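Cell 2 notebook, January

Working through the rules sheet for the two-arm bench with Edit Kovács. The old version came over from Drummond and was written for a single arm behind a fence. Half of it does not apply to us and the other half is too vague to check. Notes below are for the rewrite.

1. Starting state. The old sheet says "table clear". It needs to say what clear means. Proposal: only the items named in the task card are on the table, nothing is within a hand's width of either base, and loose cables are behind the base line or clipped. Shaimaa Tazi wants the card number in the log before power goes on to the arms. Agreed.

2. Speed. Setup and teaching at reduced speed, one person on the enable switch, the other person outside reach. Full speed only from a saved program that has been run once at reduced speed with the same objects. A change of object counts as a new program. We had let this slide for items of similar size.

3. Shared area. Both arms may enter the middle of the table, but one at a time unless the card says otherwise. The planner on the Hukemero controller will accept overlapping paths if the zone is left undefined, so the zone has to be checked by hand after every reload. Added to the start list. 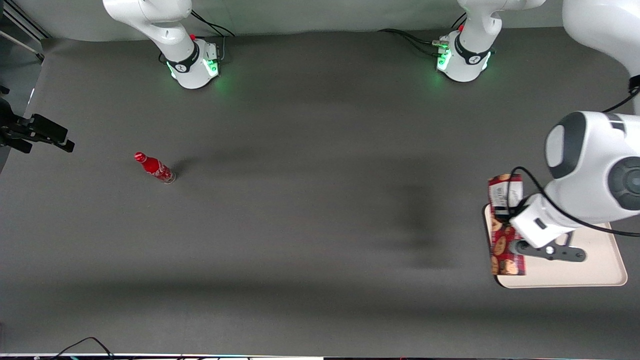
4. Objects. Anything round that can lie on its side gets a note on the card, with the allowed resting area. Bottles keep their caps on. Printed boxes are to be changed when the corners go soft, as the grip width drifts and we end up tuning the fingers to a worn box. Trays are placed against the marks on the card drawing, never by eye.

5. Grip force. Limit set to 75 per cent of the supplier's maximum until we have our own figures. Edit thinks this is still high for thin card. Left open. She will repeat the squeeze test with the Sikonix gauge and enter the readings under her own initials.

6. Cables. Check slack with each arm at full stretch and at full fold, both directions of wrist turn. The old sheet only asked for full stretch. A loop that looks fine at rest can catch on the wrist when the forearm comes back down. No tape on moving joints. Ties go on the collar only and the tails are cut flush.

7. Stops. Test both stop buttons at the start of each shift and write down which was pressed first. After any stop, the cause is logged before reset. "Unknown" is allowed as a cause, blank is not.

Went back through the Grallar log to see how the present rules are kept. 129 runs entered, and around 2 in every 10 stops have no cause written. The start list is better kept than the stop log, probably for the simple reason that it is on the clipboard and the log is on the other machine. Moving the log to the clipboard.

Still to do: wording for item 3, new drawing for the tray marks, gripper bolt check to go on the weekly list (torque value from the manual, page reference please, no figures from memory). Shaimaa to read the draft before it is pinned up. Old sheet stays in force until then.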